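Ya tocaba contar cómo va la pinza

Llevaba desde marzo prometiendo una entrada sobre la pinza y siempre se me cruzaba otra cosa (la lavadora, la mudanza de mi hermana, un pedido de Prindano que se perdió dos veces). Pero esta semana por fin tengo algo que enseñar, así que preparaos un café porque me conozco y me voy a enrollar.

Para quien llegue nuevo: estoy montando en casa una pinza de dos dedos que se lleva en la mano, sin brazo de momento. El brazo ya vendrá, o no vendrá, que el presupuesto manda. La idea es ir aprendiendo a cerrar los dedos con cuidado antes de complicarme la vida con más motores. Los planos los saqué de un proyecto que compartió Jasper Claeys en el foro de Laseck, y les he cambiado bastantes cosas, algunas para bien.

La primera versión pesaba 518 gramos y a los diez minutos me dolía la muñeca una barbaridad. Ahora estoy en 285, casi la mitad, a base de vaciar piezas por dentro y de renunciar a una batería que me parecía imprescindible y que no lo era tanto. ¡Qué alegría cuando la puse en la báscula de la cocina!

Lo que más guerra me ha dado son las puntas. Con las primeras, de plástico pelado, todo se escurría. Probé con goma de cámara de bicicleta, con silicona, con un retal que me mandaron los de Workix – muy majos, por cierto – y al final me he quedado con unas almohadillas azul oscuro que agarran bien y no dejan marca. Como banco de pruebas uso la mesa de siempre, con el mantel puesto y la mitad de la papelería por medio, y para los objetos blandos he pasado a los peluches, que son mucho más traicioneros que un bloque de madera: ceden, se giran, y cuando crees que los tienes solo has pillado pelo.

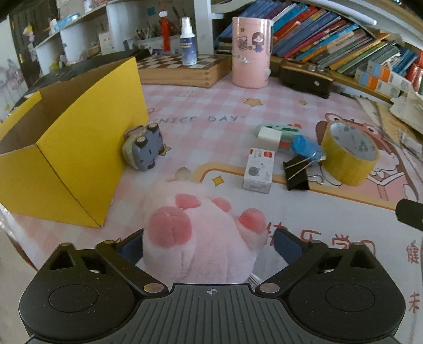
Jianguo Yin me escribió que con cosas blandas él dejaría de mirar la distancia entre dedos y se fijaría solo en la corriente del motor, y que cerrase más despacio de lo que me pide el cuerpo. Creo que tiene razón. Hasta ahora paraba el cierre por posición, que con un cubo va de maravilla y con un peluche es una lotería, así que me toca reescribir esa parte del código.

También quiero revisar el juego de los pivotes, porque los dos dedos no siempre llegan a la vez y uno acaba empujando el objeto hacia el otro. He pedido casquillos nuevos a Van der Linden y, en cuanto lleguen, desmonto todo otra vez. Si alguien tiene un truco para centrar los dedos sin volverse loco con las galgas, los comentarios están abiertos.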